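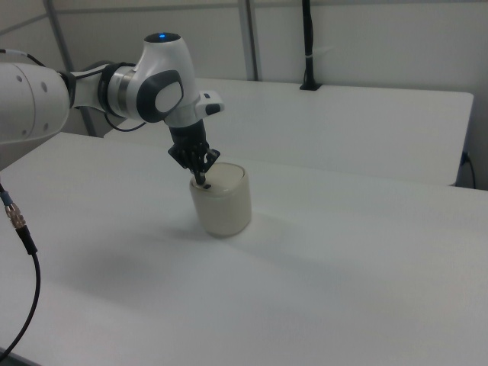 The lidded tub and other promises

By Zuzanna Sikora

Somewhere in your house there is a container with a hole in the lid. It might hold wipes, or cotton balls, or twist ties, or the dog's treats. It was bought, or saved from the recycling, on the theory that if a thing is put in a tub then the thing has been dealt with. I have been hearing this theory for most of my adult life and I have never seen it hold up past March.

The current favourite is the squat pale cylinder. You know the shape even if you don't own one: low, round at the shoulders, coloured somewhere between milk and putty, with a mostly closed top and a small opening to get your fingers into. Put one on a white table and you have the whole look of the modern tidy home. It goes with everything by resembling nothing much. The shops on my street have given it a window to itself.

I went looking for the reason. Triko, a homewares shop in the old post office in Huvurport, had a table of tubs by the door and a card propped up in front of them that read "Calm starts on the counter." The cheapest was $29. The largest, which had a lid you would be sorry to drop, was $114. I asked the young man at the till what people kept in them. He thought about it for longer than I expected.

"Smaller tubs, sometimes," he said.

The trouble with the small hole

A small opening in a lid is a compromise, and like most compromises it pleases neither side. If you want to keep dust out, you want a lid with no hole. If you want to get at what's inside, you want no lid. The hole lets in the dust and one or two fingers, and after that you are fishing.

I tested this at my own kitchen table, with a tub of the same general sort borrowed from my sister. Cotton balls were fine. They more or less volunteer. Elastic bands came out in a clump with a safety pin I hadn't put in. Clothes pegs went in happily and would not come out at all until I took the lid off, at which point the lid was on the table, where it stayed for the rest of the week. By then what I owned was a bowl.

String is the one thing I will defend. A ball of kitchen string with its end fed up through the hole is a pleasure to use, and my grandmother managed it with a jam tin and a nail. She would not have paid $29 for the tin.

You can't quite see what's in it

The other selling point is that these things are often a little bit see-through. Not clear, because clear would show the mess, and not solid, because then you'd forget. The slightly cloudy kind is meant to give you a hint. In my kitchen the hint was grey and could have been batteries or prunes.

Yaman, who sell theirs online in a colour called Oat, suggest a label. I have nothing against labels, but a container that needs a label to tell you what you could have seen through glass is asking a fair bit of you. And labels go out of date. The tub marked TEA in my sister's pantry holds birthday candles, and has done since the kids were small. Everyone in the family knows this. Any burglar in need of a hot drink will be disappointed.

What the empty tabletop is selling

I suspect the tub is the least of it. What the window at Triko is really offering is the table: a wide, flat, white stretch of it with one object near the middle. It's a lovely thing to look at. I stood there and felt my shoulders drop, and I'm not someone whose shoulders drop easily.

Then I went home to my own table, which that evening had on it the mail, a library book, half a lemon, a bike light and my elbow. To get from one to the other I would need somewhere to put the mail, the book and the lemon, and no pale cylinder on the market is going to take a library book. The clear table depends on a good big cupboard out of view. Nobody puts a card in front of the cupboard.

A block of new flats has gone up at Risusgate, 240 of them, and I walked through the display suite in May. There was a white table and there was a tub, placed where the fruit bowl used to go. The pantry behind it was narrower than my coat. I opened the tub while the agent was showing somebody the balcony. Empty, and very clean.

If you must

Some people do like them, and a few of those people have tidy houses, so I'll pass on what I learned from a month of poking about in other people's kitchens.

Buy for the hand that will be using it. If the biggest hand in the house can't get two fingers through the opening, the lid will come off for good.

One kind of thing per tub. Mixed tubs are drawers with worse access.

Choose a heavy one if it's going to live on a smooth tabletop. The light ones slide away from you when you reach in, and you end up needing your other hand to hold it still, and your other hand is usually holding the phone.

Wash it before you decide you're fond of it. Matte surfaces look beautiful in a shop and keep a record of every buttery thumb.

And try it first with something you have in the cupboard already. A yogurt tub with a hole cut in the lid will tell you inside a week if you're a tub person. Mine told me in two days. It now has screws in it, without the lid, on the shelf beside the back door, and I can see every one of them.

My sister has asked for hers back. She says she misses it. When I asked what she was going to keep in it, she said she'd think of something.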